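Zastholm School: Fees and Money Questions for Families

Welcome! We love getting your questions, and this page answers the ones our front office hears most. If yours isn't covered, call or stop by any school day before 3:30 p.m. – we really do like the company.

What does tuition cover?

Classes, textbooks, art and science supplies, the fall camping trip (a huge favorite!) and all of the after-lunch clubs. It doesn't cover the bus, instrument rental or hot lunch. You can buy those separately by the month, and plenty of families take just one or two.

How much is it, and when do I pay?

Tuition is $1,685 per term. You can pay it all at once or split it into 4 equal payments with no added charge. Payment plans are set up in Putix, our online billing system, and you can switch plans between terms.

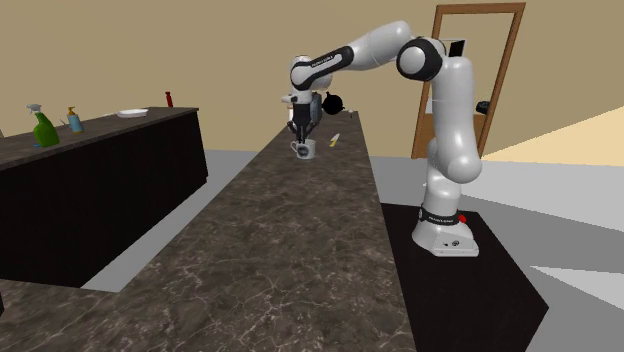
Is there a deposit for new students?

Yes, $700, and it comes back to you. We hold it while your child is enrolled and return it when they graduate or leave, less any unpaid balance. Please give us one full term's notice in writing if you're leaving. Returning students never pay a second deposit, even after a year away.

My older child paid a deposit years ago. Does the younger one need one too?

No! One deposit per family. If you were charged twice, tell Shagufta Swati in the business office and she'll credit the extra to your next bill or send a check, whichever you like better.

How do I apply for help with fees?

Fill out the Memon Fund form, which you can pick up at the office or print from your Putix account. Forms are due in November for the spring term. Nearly every kind of family applies, so please don't talk yourself out of it. Awards range from a small discount to full tuition, and your child's teachers never see who gets one.

What if our income changes in the middle of the year?

Write to us right away. Yu-ting Lu reads every mid-year request herself and will usually get back to you by the following Thursday. You don't have to wait for the next round of forms.

What does the bus cost?

The Skonside route is $562 for the full year, both directions. Riding one way only is half of that.
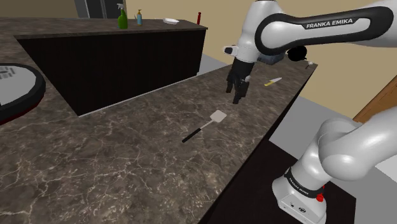 Brothers and sisters on the same route each need their own pass, but the second pass is half price and any after that are free. If your family moves off the route during the year, we refund the months you haven't used.

Can the school raise fees after I've signed?

No. The amount on your signed agreement stays put for the whole school year. Any change for the next year goes out in a letter before re-enrollment opens, and there's an evening meeting where you can ask anything you want about the budget. Come along – there's pie, and the questions are always great!

Which forms of payment do you take?

Bank transfer, check or card. Cards carry a small processing fee, shown on the screen before you confirm.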